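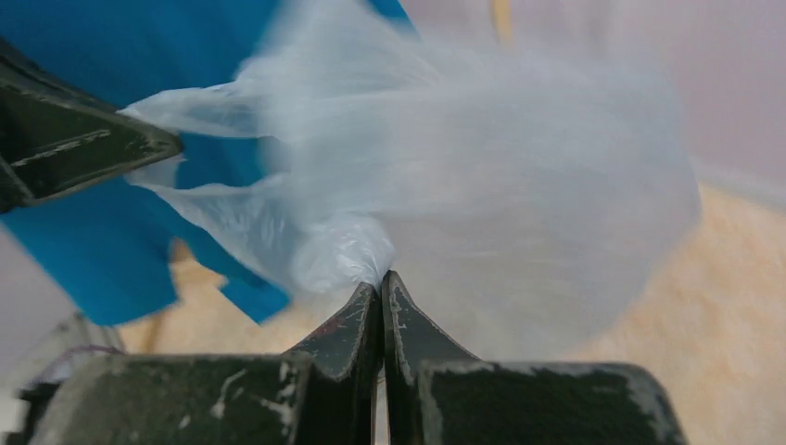

Wanted: part-time assistant for a clothes repair and swap shop

Posted in November by Wilma Mertens

Plostard is a small shop that mends clothes, swaps clothes and, more often than I'd like, listens to people explain why they've stopped wearing clothes. We need a second pair of hands for the counter and the back room. The last pair left to train as a dental nurse and reports that the customers are quieter.

The job is 30 hours a week, starting at 7 in the morning, when the first bags turn up on the step. You would take things in, check them for moth, sew on buttons, shorten trousers and write tickets that a stranger can read. You would also tell people kindly that a jumper is beyond saving. Some of them will want a second opinion. I am the second opinion.

You don't need a certificate. You do need to be able to thread a needle without swearing in front of children, and to work the till, a machine called Helinik that was old when I bought it and has been sulking ever since. If you can put in a zip, say so in capital letters at the top of your application. 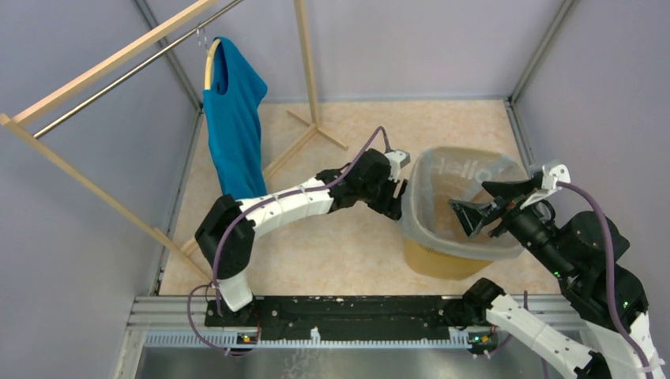 Washing is part of it too, I'm afraid. Everything that goes on the swap rail is washed first, hung up properly and left alone until it's dry, which in winter calls for patience and a tolerance for damp sleeves at head height. Ironing is shared between us. I have tried to get out of this and failed.

We pay the same rate for all staff, meaning you and me. There are 2 weeks off at Christmas, as much tea as you like, and first pick of the swap rail after customers have had a fair go. Almost 40 people wrote to us last time, and most of them had clearly meant to write to a bank, so please mention clothes at least once.

Send a page about yourself, plus a photo of something you've mended, however ugly. Drop it through the door or hand it to me at the counter. I read everything, usually over lunch, so forgive the crumbs.

12 shares | 3 comments

Recent notices
Divirwood: Saturday help wanted, must like sawdust
Haruna café seeks early riser for baking
Room to let above the shop, low ceiling
Lost: one grey glove, left hand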